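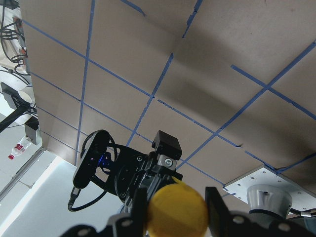
Bettina Corrow
List moderator and button bench regular, Wiltell Sorting Circle

Subject: Re: [wiltell-sort] Grid boards: tape, string or dividers?

Oh, I am so glad you asked this, because I have been wanting to talk about grid boards since February and was trying to be polite and wait for somebody else to bring it up!

My vote is tape. Blue painter's tape on a plain brown board, every time. I know the strips come out a bit wobbly, with gaps here and there and torn ends where one piece meets another, and I know a couple of you would like it ruled with a steel edge. But I've come to love it. You can put a grid down before your coffee is ready, and when you find your squares are too small for coat buttons (mine always are) you peel up one strip and move it over.

I've snipped your questions apart and put my answers under each.

> I've been handed a big donation, roughly 2,000 buttons
> in one cookie tin, plus a smaller bag that somebody
> already counted at 203. I usually sort into muffin pans
> but I'm going to run out of muffin pans long before I
> run out of buttons.

What a haul! I'd keep the bag separate until the tin is done. Somebody went to the trouble of counting it, and once it goes in with the rest you'll never get that number back.

Muffin pans are great for a small lot, but you can't see across them. On a flat board you can stand up, look over everything, and spot that the two piles you've been calling "navy" and "black" are the same pile. I do this about once an hour and it makes me happy every time.

> What do you use for the board? I have some cardboard
> but I'm worried it will bow.

Cardboard is fine if the panel is big and you keep it flat on a table. Trouble starts when you carry it. I carried one through a doorway once with a whole evening's work on it, and we were finding shirt buttons under the radiator until summer. If you have to move things partway through, get a painted board or anything stiffer.

As for color, I like a dull brown or taupe. White buttons show up, dark ones mostly show up, and there's no glare from the lamp. Don't worry about scuffs either. A board with a few marks on it is a board people aren't afraid to use.

> How do you decide where the lines go? Do you measure?

I don't! I lay one long strip first, more or less up and down, then one across it, and look at what I've got. Then I fill in. If a line goes down at a slant, it stays at a slant. The buttons don't mind, and the odd-shaped leftover spaces at the edges are handy for buckles, hooks, snaps, and the one foreign coin that seems to live in every tin.

What I do plan is which squares get used for what. My order for a mixed tin goes like this:

First pass, by material if I can tell, and into "don't know" if I can't. The "don't know" square should be bigger than you think.

Second pass, by color within each material. I clear the board between passes, one square at a time, into little bags.

Third pass, matching sets. I save this for the end of the evening with the radio on, because it's the best part and I like having it to look forward to.

You could go straight to sets with a small lot. With 2,000 I wouldn't.

> Someone told me to try string and pins. Someone else
> said the wooden dividers from Lemaire are worth the
> money.

I tried string. Things roll under it, and you catch it with your sleeve. I did think it looked very handsome for the first ten minutes.

The Lemaire dividers are lovely if you have a permanent table for them. I share mine with dinner, so they stayed in their box. They do have real walls, and if you're sorting beads or anything round that wants to travel, I'd take walls over tape without a second thought. For flat buttons you don't need them.

> Does the tape leave a mark?

It hasn't for me on a painted surface, and I've left it on for weeks. On bare cardboard it can lift the top layer if you yank it. Pull slowly and low, back along itself. When a strip gets fuzzy I don't bother taking the old one up, I put a new piece over the top where it's needed. Purists, please look away.

> Also, how do you label? I've been writing on the tape
> and then I can't move it.

Scraps of paper, laid in the square. They slide when you change your mind, and you will change your mind. At the Emska swap I saw a board where all the labels were one sample button stuck on a card, no words at all, and visitors who had never sorted a thing in their lives sat right down and got going. I'm stealing that for our next open table.

Two things for everyone else while I'm here. The big mixed lot from Clullar is finished! The final count was 333 matched sets, and I'd like to thank every pair of eyes that worked on it, especially whoever spotted that the green glass ones had two different shanks. We also have 3 rolls of blue tape left in the supply box, so if you're coming to the evening table, please don't buy more. Bring tins. Bring your own tweezers if you're fussy about tweezers.

And to our original poster, please, please tell us what's at the bottom of that cookie tin. The bottom inch is always where the good ones are.

Happy sorting,
Bettina

--
wiltell-sort mailing list
Replies go to the whole list. To stop getting messages, send a blank note with "leave" in the subject.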